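Search this archive
Search Advanced
Filed under: Care & Maintenance > Detailing > Paint and Trim

From: Kalliopi Xenos
To: kindton-detail list
Date: 2018-10-10
Subject: Re: Water spots on dark clear coat after switching to rinseless

Filippos Koutsoukos wrote:

> Switched the two black sedans to rinseless in September because the
> wash bay drain at Kindton is still blocked off. Using the Bretska
> concentrate at the label ratio, 12 liters in the bucket, one towel
> per panel. Spots show up on the hood and roof by the time I get to
> the trunk. Doors are clean. Same towels as before, same tap. Is this
> the product or the water? I have half a case left and would like to
> know before I order again.

I would check the water first. Doors stay clean because they are vertical and most of the liquid runs off before it dries. The hood and roof hold it. If the product itself were leaving a film, you would see streaks on the doors as well, mostly under the mirrors and along the lower trim.

Get a cheap dissolved solids meter and test the tap. Ours reads 200 ppm at the Strand lot and I get spots there on any dark car if I let a panel sit for more than 5 minutes. At the Timo building the reading is 30 and I can be fairly lazy about it. Test the mixed bucket too if you like, but the number will be higher with the concentrate in it and does not tell you much.

Order of work also matters more with rinseless than with a hose. You are going hood, roof, doors, trunk, from what you wrote last time. I do one panel, dry it completely, then move to the next. It feels slower and the total time comes out the same.

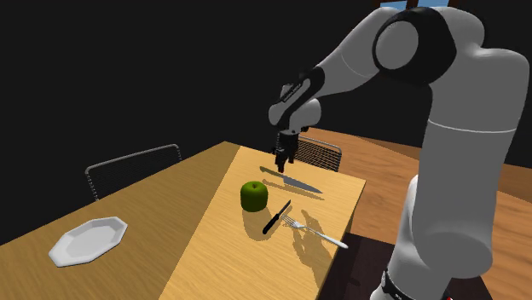
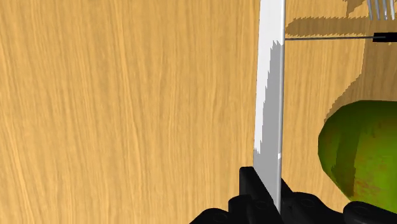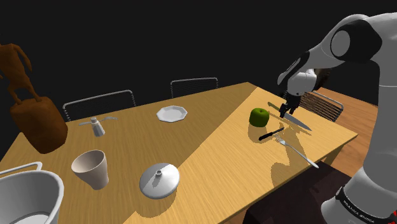
Simulated renders, wooden table and knife.

On the towels: a towel per panel is fine, but what are you drying with? If the drying towel is already damp from the roof, it will leave a thin layer on the hood and that layer dries with whatever minerals are in it. I keep two for drying. The first takes off most of the water, the second is only for the last pass. Wash them without softener.

For the spots that are already there, try plain distilled white vinegar mixed half and half with distilled water. Damp towel, cool panel, in the shade, leave it on for a short time and wipe, then go over it with the rinseless mix. Keep it off bare metal trim. If they are still visible after two rounds, they have etched and you are into polish -- light pad, least aggressive polish you have, small test area by the rear of the trunk lid.

Do not raise the concentrate ratio to fix this. I tried that last year and got the same spots with a sticky feel on top.

If the meter reads high, mix the bucket with distilled or filtered water and keep the tap for wheels. Wheels get their own bucket anyway. I would hold the Bretska order until you have done one car that way from start to finish.

Post the reading when you have it, and say whether the cars were parked in sun before you started.

Kalliopi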